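Brastside Opens Tool Lending Library in Former Aguirre Hardware Building

IDVILLE, April 14, 2019 — Residents of Idville and the surrounding townships can now borrow household and garden tools at no charge from the Brastside Tool Library, which has opened on the ground floor of the former Aguirre hardware building.

The library holds 183 tools, from hand saws and pipe wrenches to a tile cutter, two extension ladders and a carpet cleaner. Most came from local households in response to a call for donations that ran through the winter. The rest were bought with a grant from the town and a gift from the Aguirre family, who closed their store after 39 years in business.

Membership is open to anyone 18 or older with proof of address in Idville or a neighboring township. There is no fee to join. Members may borrow up to 3 items at a time for seven days and may renew once if no one else is waiting for the item. Late items are charged at one dollar a day, and a member with an overdue item cannot take out another until it is returned.

"A lot of people here rent, or they live in small houses with no garage," said Braulio Quintero, director of the Brastside Tool Library. "They need a post hole digger for one afternoon. It does not make sense for them to buy one, and they have nowhere to keep it afterward."

Quintero worked at the hardware store for 15 years before it closed. He said the questions he hears at the library counter are much the same as the ones he used to hear at the register. Most are about leaking faucets, sticking doors and how to hang something heavy on plaster.
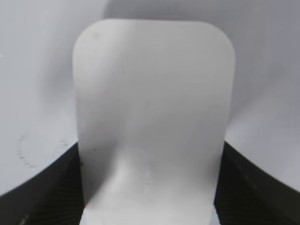

Do borrowers have to clean a tool before they bring it back?

Tools should be returned free of mud, paint and grass clippings, and a member who brings one back dirty will be asked to clean it at the sink by the rear door before it is checked in.

Each item is inspected on return. Blades are sharpened on site, and power cords are tested before the tool goes back on the shelf. Members are not charged for normal wear. If a tool breaks during ordinary use, the member should stop using it, bring it back and explain what happened. Lost items are charged at their used value, as listed in the catalog.

Gas-powered equipment is not part of the collection at this time. The building has no suitable place to store fuel, and the cost of insurance would be higher. Chainsaws, nail guns and welding equipment are also left out. Corded and battery drills, sanders, circular saws and hedge trimmers are available to members who have signed the power tool form and watched a short demonstration at the counter.

The catalog is kept in Import, an inventory program that the hardware store used in its last years. Gayan Dewan, who manages the collection, moved the old store records over and added a page for each tool with its size, weight and any parts that travel with it.

"Drill bits and clamps go missing more than anything else," Dewan said. "Now the parts are listed on the slip, so the borrower and the person at the desk are both looking at the same list."

Members can search the catalog from home and reserve items up to two weeks ahead. Reservations are held until closing time on the pickup day. Those without internet access can reserve by phone or at the counter.

Repair classes will begin in June in the back room, which seats twelve. The first will cover patching drywall, followed by sessions on replacing a faucet cartridge and sharpening garden shears. Classes are free to members, but sign-up is required. Materials are included, except for the shears class, where participants should bring their own pair.

The library is still accepting donations of working tools. It is most in need of stepladders, wheelbarrows, levels and long-handled pruners. Donors are asked to call first — the storage area is small, and the library has all the claw hammers it can use. Paint, solvents, and tools with damaged cords cannot be accepted.

Parking is available in the lot behind the building. The rear entrance has a ramp and is the better choice for anyone carrying a ladder or other large item.

Media contact: Braulio Quintero, Director, Brastside Tool Library, Idville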